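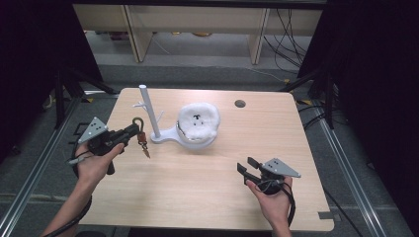
Small Things and Where They Hang
Posted in December by Viorica Pavlović

Welcome to my little gallery of stands, hooks and holders. I started to collect these pictures when I moved to a smaller flat in Sekent and had to think where every small object should live. Some friends liked the idea, so now it is a page. Today there is one new entry, and a few notes to go with it.

White stand with twig hooks, pale wooden table
The pole is tall and plain, and the hooks come out low down on both sides like small twigs. A keychain charm in red and silver is hanging from a dark clip, close to the stand. I like how strong the red looks near so much white.

The plush on its dish
On the base of the same stand there is a round holder, and in it a fluffy white plush like a small cloud. It has a tiny black face – two dots and a very short mouth. My niece has named it Pivness and does not accept other names.

The table
Light wood with a faint grain and corners a little rounded. Near the far edge there is a small round hole, I think for cables. I would put the stand on the left side, as it is now, and keep the right side for writing.

A note on hooks: thin ones are good for keys, charms and light necklaces. For a heavy bunch of keys I use a wall hook beside the door. My own stand at home can carry up to 200 grams on each branch before it begins to lean, and I learned this with a broken cup.

If you have a stand or a holder that you are fond of, please write to me. I answer slowly, but I answer. The next entry will be about bowls for coins.

Comments (3)

Nuno Arruda
Very nice! I have a similar one for my earphones, but without the dish. Now I want the dish.

Chunhua Han
Does the fur collect dust? I had a white plush on my desk and after one winter it was grey.

Viorica Pavlović
Chunhua, yes, they all do. I wash mine by hand with a bit of mild soap and let it dry for 20 hours, then I brush it softly.

Last updated: December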